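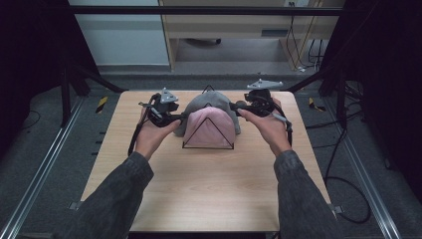 Two fabric pieces, one gray and one pink, on a light wooden tabletop.

Ask Kiều Hầu about ants and you had better have the kettle on. She has spent the better part of her working life at the Tendale field station, following wood ants up and down the same slope, and she still talks about them the way other people talk about their grandchildren.

Her current question is how a forager finds her way home after the trail has been washed out by rain. For years the easy answer was scent, and scent does matter a great deal, but Hầu and her colleague Thắng Mạch began to suspect that the older ants were also remembering the skyline – the dark shapes of the treetops against a brighter sky.

So they went out with little dots of paint and marked 3652 ants from 17 nests (it took most of September, and their knees have never quite forgiven them!). Then they put up tall screens that hid the trees on one side of the path and waited to see who got lost.

The young foragers wandered in circles. The older ones slowed down, looked about and in most cases set off again in the right direction, some of them from as far as 65 feet away.

"I expected a muddle," Hầu says, "and there they were, walking past my boots as if I had never bothered."

Mạch would like to try it next on cloudy evenings, when the treetops hardly show at all.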